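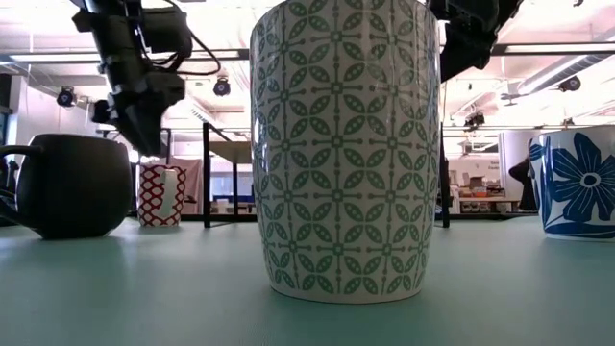

Ticket: Error 61 near the top of every glaze firing
Product: Skuvesel kiln controller, three zone
Kiln: Tsao front-loader, 240 volt, single phase
Opened by: Ebony Hinds, Plesine Pottery
Status: Solved
Category: Firing errors

Ebony Hinds, 8:12 am

Hi there! First off, I love this controller. We moved over from a manual kiln sitter last September and I still get a little thrill every time I look at the graph of a finished firing. So please read this as a ticket from a fan.

Our last three glaze firings (cone 6, medium speed, no hold) have all stopped with Error 61. The book says this means "kiln unable to follow program." It happens late, when the kiln is already bright orange and I've started to relax. Bisque firings go through fine, start to finish, no complaints at all.

What I've done so far:

Power cycled the controller at the wall.
Re-entered the glaze program from scratch in case I'd fat-fingered a step.
Vacuumed the element grooves.
Looked at the elements with a flashlight. They're a bit saggy in the bottom row but I don't see any breaks.
Fired a lighter load. Same error, slightly later.

The firings where it quit are underfired, as you'd guess. The witness cones are barely leaning and the clear is milky. I can refire most of it so no tears yet, but we have a members' sale coming and I'd really like to crack this. I'm pretty handy and happy to run any test you can dream up!

Support, 8:55 am

Hi Ebony,

Thanks for the kind words and for a very thorough first message. That saves us both a day.

Error 61 shows up when the kiln falls too far behind the temperature the program is asking for and stays there. It tells us the kiln is short on heat, or the controller believes it is. The usual suspects, in the order we see them:

1. Worn elements
2. A relay that isn't passing power to one section
3. Low supply voltage
4. A thermocouple reading low

Could you tell us how many firings are on this set of elements, and whether all three zones fall behind together or just one? If you go to Menu, then Logs, then Last Firing, you can page through the three zones with the right arrow.

Ebony Hinds, 9:40 am

Ooh, I'd never gone into the zone pages. This is great.

Firings on this set: 40. I keep a notebook by the kiln. It's a mix of bisque and glaze, more bisque than glaze.

Zones: top and bottom are glued together the whole way up. The middle peels off late in the firing and just sort of drifts along below them. The other two then slow down to wait for it. On the bisque logs all three lines sit on top of each other.

So it's the middle! I feel like a detective.

Support, 10:20 am

That's a very helpful log. Supply voltage would hurt all three zones, so we can put that lower on the list. Elements at 40 mixed firings should still have life in them, and they usually fade as a set.

Next step is the built-in diagnostics. With the kiln EMPTY and at room temperature, door closed, go to Menu, Diagnostics, Output Test. The controller will switch on one zone at a time and show the current it draws. Please write down what you get, along with the voltage on the same screen.

Please don't open the control panel for this. Everything you need is on the display.

Ebony Hinds, 11:05 am

Done. I ran it twice for fun.

Voltage, nothing on: 240
Top: normal
Middle: normal
Bottom: normal
Full draw, all on: 40 amps

All three zones have a green check next to them. The sticker on the side of the Tsao says 40 amps as well, so it's pulling exactly what it says on the tin. The voltage dipped a hair when everything was on and came right back up when the test ended.

I'm a bit stumped, I'll admit. If the middle passes, why does it lag?

Support, 11:30 am

Good question, and a passing result is still worth having. It rules out a broken element and it makes worn elements much less likely, as the current drops when they age.

The catch is that the test is cold and short. Two things can pass cold and misbehave late in a firing. One is a relay with burned contacts, which can work when it's cool and drop out after hours of clicking in a hot panel. The other is a thermocouple problem, where the wire or its connection goes funny at high temperature.

There are two easy ways to separate them.

Test A: look at the cones. If the middle was truly cold, the middle cone will be less bent than the top and bottom ones. If the thermocouple was reading low, the middle shelf will look the same as the others or even hotter.

Test B: run an empty firing with Log Current turned on (Menu, Logs, Options). The controller will record the draw of each zone every time it switches on.

Do you still have the cones from the last firing?

Ebony Hinds, 11:48 am

I keep all of them. They live in a row on the windowsill with the firing number in pencil on the base.

Last firing: top cone leaning, bottom cone leaning, middle cone standing straight up. The one before it is the same. I can't believe I had the answer sitting on the windowsill all this time and only ever looked at the one on the bottom shelf.

So the middle is really cold? I'll set up Test B with an empty kiln this afternoon. Kiln wash on the shelves needs doing anyway so I'm not losing anything by emptying it.

One question. Does it have to go all the way to cone 6 or can I stop once the middle starts to lag?

Support, 12:10 pm

Really cold, yes. The cones are hard to argue with.

You can stop it once you see the lag and have let it run for a bit so there are a few switching cycles in the log. Please stay near the kiln, and cancel it right away if you smell anything like hot plastic.

Ebony Hinds, 7:26 pm

LOOK AT THIS. I typed out the part where it changes, from the middle zone page:

on, current normal
on, current normal
on, current normal
on, current low
on, current normal
on, current zero
on, current zero
on, current normal
on, current zero

Top and bottom: normal on every single line.

And once I knew to listen for it, I could hear it. The kiln has a steady click-click that I stopped noticing a long time ago. When the middle goes out, there's still a click but it's duller, like a pen that doesn't catch. I stood there with my ear tilted like a dog at a radio. I then hit cancel, no smell, all good. Kiln is cooling now.

Is that the relay??

Support, 8:02 pm

That is a textbook relay. The controller asks for power, the coil pulls in (your dull click), and the contacts don't always carry the current. An element fault wouldn't come and go like that very often. A loose spade connector on the same relay can look identical in the log, so the inspection should cover both.

The replacement is a standard part for your kiln and you can get it from Tsao or from a supplier like Jerkitz. We suggest changing all three together. They've all done the same number of cycles, and the panel has to come off either way.

This job is inside the panel. The kiln must be unplugged or locked out at the disconnect, and checked dead with a meter, before anyone takes out a screw. Switching the controller off is not enough. If you aren't fully comfortable with that, please use an electrician or kiln tech.

Ebony Hinds, 8:15 pm

Our studio electrician is coming for it, I like my eyebrows. Jerkitz has the relays on the shelf and I can pick them up on my way in. I'll leave the ticket open and report back!

Ebony Hinds, 3:34 pm

Back with results!

Relays are in, all three. The old middle one had a brown, toasted spade connector and the insulation on the wire next to it had gone stiff and crumbly. So it was both things you said. He cut the wire back to bright copper and put on a new high-temperature connector. The top and bottom connectors were clean but one was a bit loose, so that got swapped as well.

He also pointed out that the vent slots at the bottom of the panel were packed with fluff. Clay dust, kiln wash dust, and what I'm fairly sure is cat hair from my sweaters. I had vacuumed the inside of the kiln so carefully and never once thought about the slots! They're clear now and they're on the monthly list.

Output Test passes, 240 and 40 again, three green checks. I'm loading a cone 6 glaze tonight with cones on the top, middle and bottom shelves.

Support, 4:05 pm

Excellent, and please pass on our compliments on the connector work. Blocked vents would have made the panel run hotter and would have shortened the life of all three relays, so that's a good find.

Leave Log Current on for this firing if you can.

Ebony Hinds, 9:18 am

It finished! No Error 61, no lag, three lines right on top of each other from the first click to the last. I checked the log before I'd even taken my coat off.

Cones look lovely. Middle is a perfect bend, top is the same, bottom is very slightly softer than the other two. The kiln's still too warm to unload but I cracked the peephole and shone a light in and the clear looks CLEAR.

Two small follow-ups while I have you. The bottom being a touch soft, is that anything to chase? And is there a way to get the current log off the controller? I'd love to print one and pin it up for our members, since half of them think the kiln is haunted.

Support, 10:00 am

Wonderful news. On the bottom cone, we'd leave it alone for two or three firings with a normal load. If it repeats, there's a zone offset under Menu, Setup, Offsets. Change it in small steps, one firing at a time, and write down the old value first.

For the log, put a USB stick in the port under the display and choose Menu, Logs, Export. You'll get a plain spreadsheet file. The stick has to be formatted as FAT32 or the controller won't see it.

We'd suggest running the Output Test once a month and keeping the numbers in that notebook of yours. As the elements age you'll see the 40 start to come down, and you'll have plenty of time to order a new set.

Can we mark this one solved?

Ebony Hinds, 10:07 am

Yes please! Output Test column is already ruled into the notebook. Thank you so much, this was honestly the most fun I've had with a broken thing in ages. The refires go in next.

Support, 10:11 am

Marked as solved. Replying to this ticket will reopen it.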